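Gamville vampire serial to finish in November after 61 chapters

The online vampire serial Gamville will publish its last chapter in November, author Shamim Tanoli has told readers.

Tanoli posted the news on the serial's website shortly after 9 pm, along with chapter 59. The two remaining chapters will go up a fortnight apart, bringing the total to 61.

Gamville follows Condar, a vampire who has run the night counter at a country post office for most of a century and reads other people's mail. It began as a single short story on Tanoli's personal blog and was meant to stop there. Readers asked what was in the parcel left on the counter at the end, and the second chapter was written to answer them.

The serial has 3,357 email subscribers, according to the post. It has always been free to read and will stay online after it ends.

"I know how it finishes and I've known for a while," Tanoli wrote. "I could keep putting it off with more letters and more parcels, but I think people would notice. Some of you already have."

Comments on the announcement were mostly kind, though several readers objected to the timing. Chapter 58 closed with Condar locked out of the post office an hour before sunrise, and chapter 59 moves to a different character altogether. Tanoli replied that the lockout would be dealt with in the next instalment and asked people to be patient.

A paperback collecting the first half of the story will be released by Brarkcombe, a small press that publishes ghost stories and gothic novellas. The text has been lightly revised. Spelling mistakes have been fixed, the colour of Condar's coat now stays the same from one chapter to the next, and a scene set in a flooded cellar has been cut. The original version of that scene will remain on the website.

The rest of the story is planned for a second volume, but no date has been set.

Tanoli also confirmed that the Østergaard letters, a side story told entirely through undelivered mail, will not be continued. Only four of them were written. They will be included at the back of the first paperback.

Asked in the comments what comes next, Tanoli said there was a new story under way with no vampires in it, and that it would not be a serial. "I'd like to write the end before anyone reads the start," the author wrote. 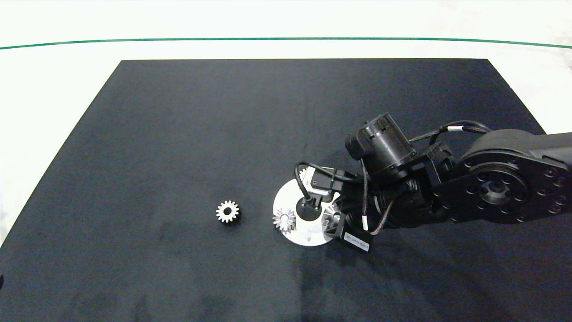 A small silver gear on a black mat.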